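Drallomano: teaching an arm to put the laundry away
Project report, second term
Adhiambo Rugemalira and Ka-ming Ho

I'll start with the bit everyone asks me at lunch, which is whether it works. Sort of! It works on socks. It works on tea towels if you're kind to it. Shirts are a whole other report, and Ka-ming has already said he isn't writing that one.

Our question was pretty small. When you teach an arm by guiding it through a job by hand, do you get more out of lots of demos that all look the same, or fewer demos with the stuff moved all over the place? Shalini Kaushik (our supervisor, very patient) bet on the second one back in March and I bet on the first, mostly to be annoying.

We recorded 490 demos in total. In the "tidy" set the target always sat in the same spot inside a taped square, and in the "messy" set we shifted it before every single go. Then we trained the same model on 200 demos from each set, so neither side got a head start, and kept the other 90 for checking things along the way.
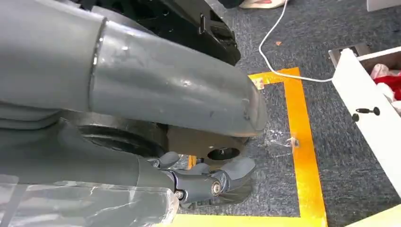

Training was the easy part. We left it going overnight on the Namlow machine and came back to two models that both looked great on paper, with loss curves so close you could hardly tell them apart. I was feeling pretty smug at that point.

Then we ran the tests. We did 129 tries per model, with the target put down wherever a random number told us to put it. The tidy model got 41 of them. The messy one got 88. So yeah, Shalini won, and I owe her a coffee.

What surprised me was how the tidy model failed. It would head straight for the old spot, close on nothing and carry on with the rest of the job as if it had picked something up. Ka-ming reckons it had pretty much learned to ignore the wrist camera, and I think he's right, but we haven't tested that properly. Covering the lens and running both models again would be a good first check.

One thing I'd do differently is the labelling. We named the files by hand for the first couple of weeks and my favourite mistake cost us a whole afternoon of re-sorting. Siu-ming Mok wrote us a little script after that and it's in the shared folder if next year's group wants it.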